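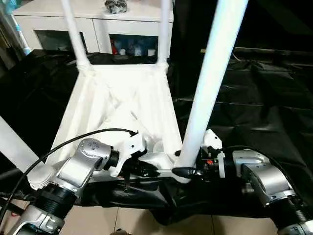 Underside up: ribs, ridges and leg sockets at the corners.

The flat-pack skeptic

The woman who runs the furniture side of a rental yard in Dridport has agreed to talk about plastic tables on the condition that I don't use her name. She rents them to people I also have to deal with, she says. She has been at it for 8 years, and she doesn't like most of what she owns.

I had come in wanting to hear that a white plastic table with push-in legs is a sensible thing to buy. The catalogs say so. The Gruvard catalog, which she keeps under the counter, calls its version "a table for life."

"Whose life?" she says. "I've had them back after one June."

Her argument starts underneath. Flip a table over before you pay for it, she tells me, and look at the ribs. A thin top with ribs along the sides and some bracing across the middle can do well enough. A thin top with nothing under it will sag by the second summer, and the salesman will tell you it was the heat.

I asked whether heat does make a difference. "Some. Less than they'd like you to think."

Then the legs. She has no quarrel with tubes that push into corner sockets, provided they go all the way in. Most don't, in her experience, on account of people setting the table upright and leaning on it. She wants it upside down on a flat floor, each leg twisted as it goes home. I said that sounded like something the instructions would mention. She laughed and found me a Rustad sheet with 2 drawings on it and no words at all.

What about weight limits? She has no faith in those either. "They put a number on the box. Was it spread out? Was it one guy sitting on the corner? Ask them that and see if you get a call back." The yard has 3000 pieces on its books, tables and chairs together, and she says she has never seen a printed limit that told her anything about the corner.

I pushed back a little here. These tables are cheap, they hose clean, and one person can carry one. She gave me the last two.
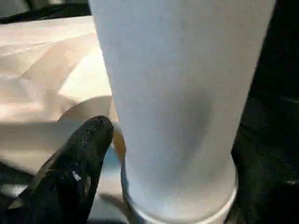 Cups, and other small tests

She is no kinder about what goes on top. Plain white cups with no printing look fine stacked in a store, she says, and they are what everybody orders. Her complaint is with tall ones on a table that isn't level.

"Put a full one down near the edge and bump a leg. That'll tell you more than the box does."

The yard used to sell cups by the case of 1000, from a supplier called Omska, and she stopped. The margin was poor and customers wanted to return the open sleeves.

So would she buy a plastic table for her own yard? She thought about it longer than I expected. Yes, she said, a used one, if she could turn it over first.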